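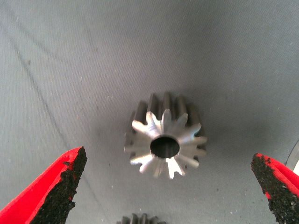 According to the second oboe, the pitch had been wrong since Kidley, and the Board was asked to enter this in the record.

The Board so entered it. The Penrose Consort had at that time been on the road for 25 days with a program of wind music from the courts of the lower river towns, and it was the Board's practice to receive complaints in writing, in the order of their arrival, and to answer them after the tour had ended. The second oboe's complaint was the ninth. It stated that the chamber organ hired for the tour stood a shade above the agreed pitch, that the shade had grown wider with each concert, and that the winds could no longer reach it without harm to their tone.

The Board replied that the organ had been tuned at Pleten by the firm of Gostar, that Gostar had issued a certificate, and that the certificate was enclosed.

The second oboe returned the certificate. It had been played from, the accompanying note said, and found to be sharp.

At this point the matter passed to the Artistic Office, whose duty it was to attend one rehearsal in each city. The Office sent a delegate to Pleten, where the last concert of the tour was to be given in the old customs hall. The delegate arrived in the afternoon and took a seat near the back, as the rules for delegates advised. The Consort was rehearsing a slow suite for two oboes, bassoon and continuo, whose composer had left no name on the manuscript. The catalog listed it only as number 1434.

The delegate had been given a form. It had one line for the pitch of the keyboard instrument and another for the pitch of the winds, and a box to be marked if the two agreed. The delegate listened to the opening movement and left the box blank. During the second movement the delegate put the form away.

The organ was sharp. A child would have heard it. Yet the oboes had found some place to stand between their own pitch and the organ's, and the bassoon had gone there with them, and the whole suite leaned upward like people on a stair who have heard their names called. At the end of each phrase the second oboe let the note fall back to where it belonged. The organist waited for it every time and did not play the next chord until it had arrived.

When the rehearsal was over, the delegate went forward and explained that Gostar could have a tuner in the hall before the evening. It was the Office's wish that the Consort should finish its tour in comfort. The players looked at one another. The second oboe was drying the top joint with a feather and continued to do so for a while.

The answer, as given in the delegate's report, was that the complaint stood and that the organ should be left alone.

The delegate observed that these positions were hard to reconcile. The second oboe agreed that they were.

The concert was heard by more than 200 people. The suite was placed last. One listener wrote to the Office afterward to ask whether a recording could be bought, and was informed that none had been made.

The Board met in August. It upheld the complaint, reduced the fee payable to Gostar, and directed that in future tours the pitch of all hired instruments be checked in each city before the first rehearsal. The delegate's form was attached to the minutes with the box unmarked. On the line for the pitch of the winds the delegate had written, in pencil, the word "almost," and the Board, after some discussion, allowed it to stand.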